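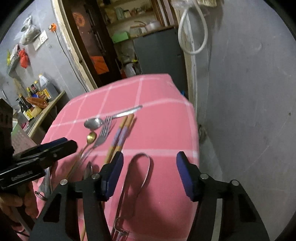
Cutlery for the small kitchen is sorted on the dining table before it goes back in the drawer. The drawer is a Nurkby insert, 300 mm wide, with 4 long compartments and one short one at the front. Sorting is done by length first and by material second, on the pink cloth with the white grid, where a thin handle is easy to find. Chopsticks with painted bands lie next to the fork at this stage and are moved to their own compartment later. The gold-colored spoon is filed with the small spoons, whatever its finish.

Notes on the contents, by compartment:

Knives - stainless steel only. Blades point to the back of the drawer. Wooden-handled knives stay in the block that Hannelore Zürcher left with the kitchen.

Forks - tines to the back, all facing the same side. The patterned handles hold residue in the ridges and get a soft brush before drying.

Large spoons - stacked on their sides. Flat stacking takes up more width than the Nurkby allows.

Small spoons - gold and silver finishes together. Flurina Lüthi kept them apart until July, with a divider cut from Kofler board, but the divider swelled and was taken out. 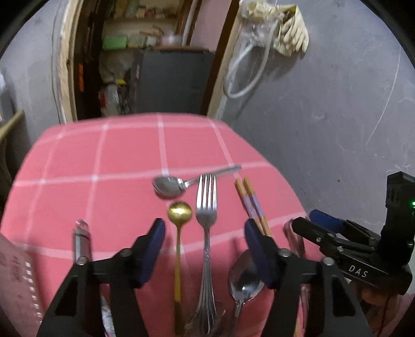

Chopsticks - paired before storage, tips to the back. Unmatched sticks go in the short compartment and are checked again on Monday. Painted pairs are washed by hand. The coating on the older ones began to lift after 100 cycles in the dishwasher, according to Iveta Sokol's log.

Long sticks and rods - too long for the insert. They hang on the rail beside the stove.

The cloth is wiped down after sorting and folded along the grid lines. Drawer liner is Codura, gray, cut 4 mm short on each side so that it lifts out without tools. Replacement liner is on the top shelf in the hall, behind the Fustach jars.

Page kept by Johanna Aebischer. Corrections to the compartment list go to Burgi Mösli.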